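An Afternoon at the Erdale Open Day

I had been meaning to get to the Erdale open day for years, and every February something got in the way - a wedding, a burst pipe, the year the car wouldn't start. So when the notice came around again I put it on the fridge in large letters, packed a sandwich and caught the bus out in good time. It was a warm morning and the walk up from the stop is longer than it looks on the map, but there are gum trees most of the way and somebody had tied coloured ribbon to the fence posts so that visitors wouldn't miss the turn.

Entry was free, with a gold coin for the tea. You are given a paper map at the door and a sticker for your shirt, and then you are more or less left to wander, which suited me very well. The sign in the foyer said the building covers 3379 square metres, and my feet can vouch for every one of them.

I started with the Dankwa Room because it was nearest the tea urn. It used to be the drawing office and it still has the lovely high windows down one side, and I could have spent an hour in there just looking at the old plan drawers with their brass label holders. The people on the desk were very kind and let me pull one open. Then it was down the corridor, past the photographs of staff picnics (what hats!), and into the part I had really come for, the tidying room.

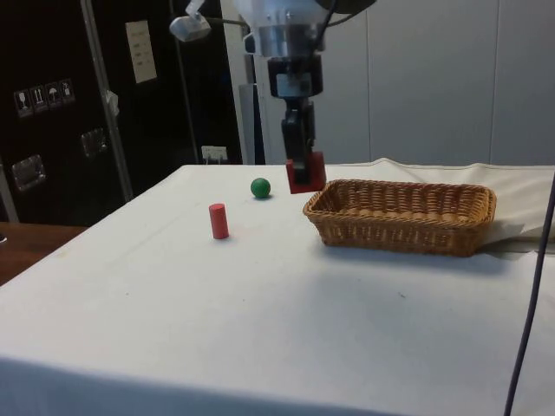
Tidying is a subject close to my heart. I raised three children in a house with one cupboard, and I have opinions on where things should go and what they should go in. So I was pleased to find a room given over to the plain business of putting small things away, and pleased again at how homely it all was. They use a white cloth over the table, creases and all, and for a container they had chosen a shallow wicker basket with a braided rim, just the sort I put the bread rolls in at Christmas. I have always held that a basket beats a plastic tub for anything that lives on a table. You can see what's in it, it has a bit of give, and it looks decent if visitors turn up.

The sessions run for 20 minutes and you can sit through as many as you like. I sat through two. There is a row of chairs along the wall and a rail to lean on if you prefer to stand, and the talk is pitched so that a child can follow it. A little boy beside me wanted to know why they didn't just tip everything in at once, and was told very seriously that it was a good question. I thought so too.

The blocks themselves took me straight back to my mother's front room. We had a set in a calico bag, handed down from cousins, and the red ones were always the most knocked about because everybody wanted them first. The one I got the best view of had the same look, with a few scuffs on its face and the colour a bit worn along the top edge. I do like a toy that shows some use. 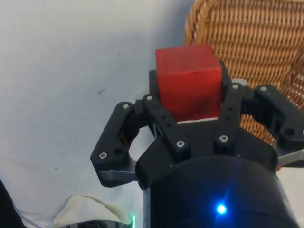 Lunch and the Mudiden Courtyard

By half past twelve I was ready for my sandwich, and the map sent me out to the Mudiden Courtyard, where there are benches under a shade sail and a lemon tree in a half barrel. A sausage sizzle was going and the queue was cheerful. I was told they had 900 people through the gates last year and were hoping to beat it, and from the number of prams in the courtyard I'd say they were in with a chance.

I got talking with a couple who had driven down that morning and we compared notes on what we'd seen. They had done the roof walk, which I skipped on account of the 37 steps, and they said the view was worth it if your knees are up to it. I went back to the tidying room instead. I wanted another look at how the things were set out, as I'm helping with the toy table at our own fair and was hoping to pinch an idea or two.
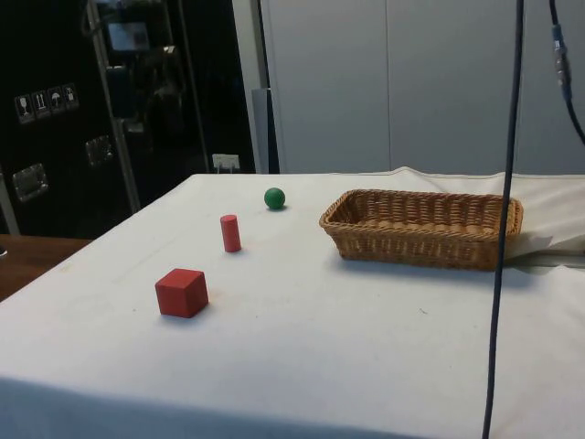 Rukia Room, Shape and Tidy Group - Erdale

What I took home from the second visit was how few things you need. A cube, a cylinder and a little green ball, with the basket over to the right, and plenty of clear cloth in between. At our fair we heap everything up and then wonder why the small ones grab and run! This year I'm going to try laying out a handful at a time, well spaced, with the basket to one side where it can be reached. I'll use a white cloth as well, though mine will need ironing first. Red shows up beautifully against it, and so does green, and I think the smallest visitors will find it easier to choose.

A few practical notes if you are thinking of going. Wear flat shoes, as the corridors are polished and some of the ramps are steeper than you'd expect. The tea is good and strong but the biscuits are gone by two. Prams are fine everywhere apart from the roof walk. The bus back leaves from the opposite side of the road, beside the letterbox, and I very nearly missed mine by standing at the wrong stop with my bag of lemons.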